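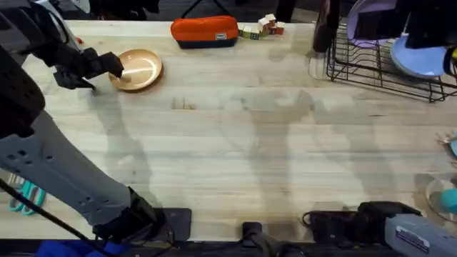 Figure 1. Shallow plate with raised lip on a butcher-block top. Note knots and darker stains in the planks.

Chisholm Household Skills Program
Unit 4: Wooden Worktops and the Items Kept on Them
Handout revised 18/12/2018

4.1 Scope

Unit 4 covers the wooden worktop as a working surface: how it is built, how it marks, and how small items should be grouped on it during and between tasks. Sealed stone and laminate are covered in Unit 5. Cutting boards were covered in Unit 3 and are mentioned only where the care differs.

Bring the Unit 3 stain chart to the practical session. The chart issued in July has an error in the second column (oil and water marks are swapped) and should be replaced at the front desk.

4.2 Construction

A butcher-block top is made of long strips of wood glued side by side. The grain runs the length of the top. In an edge-grain top the narrow side of each strip faces up; in an end-grain top the cut ends face up and the surface looks like a grid. Tops with long parallel planks are easier to sand and oil, and show knife marks more readily.

Wood moves across the grain as humidity changes. Very little movement takes place along the grain. A top fixed rigidly to its base along both long edges may split at a glue line. Fixings should allow some sideways play.

Knots are harder than the wood around them and take oil unevenly. A knot is a feature of the timber and does not need treatment unless it is loose or has a raised edge.

4.3 Marks and stains

Distinguish the following before choosing a treatment.

Mineral streak: in the wood itself, follows the grain, no change when sanded lightly. Leave alone.

Water mark: pale ring or patch on film finishes; on oiled wood it may show as raised grain. Let dry fully, then rub with a fine pad along the grain.

Iron stain: gray to black, usually where wet steel has been left standing. Treat with diluted oxalic acid, gloves on, and rinse twice.

Oil or food stain: darker, soft outline. Wash with mild soap, dry, wait a day before deciding on further work.

A stain cannot be reliably identified from a photograph. Color and outline narrow the options, but the surface has to be felt and tested with a drop of water.

4.4 Oiling

The practical uses Sterkier worktop oil on test panels measuring 297 by 100 mm. Each panel is sanded with the grain, wiped, and left at 18 to 22 degrees Celsius before the first coat. Apply a thin coat with a lint-free cloth. Wipe off all excess after the waiting time on the can. Repeat the next day.

Cloths wet with drying oils can heat up and ignite. Spread them flat outdoors or soak them in water before disposal - do not leave them in a heap.

4.5 Metal tableware on wood

Plates and bowls with a copper or gold tone may be solid copper, plated steel, or coated. Do not assume which from the color. A magnet will pick out most steel bases. Bare copper darkens with handling and reacts with acidic food, so it should be used for serving such food only if lined.

Lift plates clear of the surface when moving them. A raised lip gives a grip on a shallow plate, but pressure on one side of the rim will tip it, and the opposite edge of the foot can score soft wood. Small round bowls are best kept in from the edge of the top and set down last.

4.6 Grouping by use

The Cletodero layout, used in this course, divides the top into a back row and a front field. Items not needed for the present task go in the back row. The front field is kept for the task.

Within the back row, keep kitchen items together and non-kitchen items together. Figure 2 has a mixed back row: a small cup holding a wooden utensil, a zippered pouch in orange and navy, and a group of small toy blocks. For the exercise, list which of these belong on a kitchen top and give each of the others a storage place elsewhere. The bowl is further forward and is treated as part of the front field.

Tall utensils in a small cup raise its center of gravity. Use a heavier cup, or shorten the handle length above the rim by choosing a deeper one.
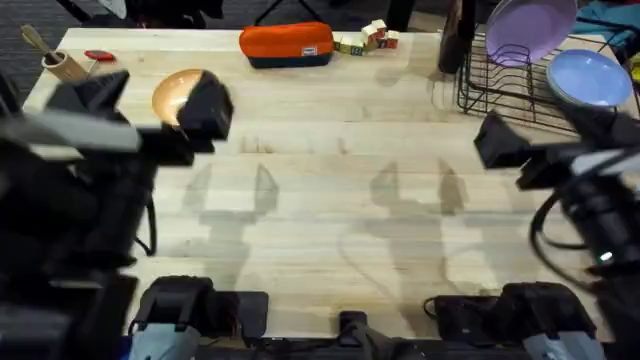
4.7 Storage away from the top

Toy blocks: open bin, low shelf. Wooden blocks with printed faces are wiped with a damp cloth and dried at once. They are not soaked.

Zippered pouches: drawer or hook. Empty and check the seams before washing.

Scissors: closed, in a drawer tray or on a magnetic strip. Scissors left on the worktop get covered by other items and are then picked up by the blade.

Cloths: hung to dry on a rail. A damp cloth left on oiled wood for a few hours is enough to raise the grain.

The training kitchen has Movmont shelving with adjustable pegs. Set the lowest shelf first.

4.8 Work to hand in

One page on the layout exercise, with a sketch plan of the top before and after sorting. One oiled test panel, labeled on the back with the number of coats. Panels still tacky to the touch will be returned for another wipe-down.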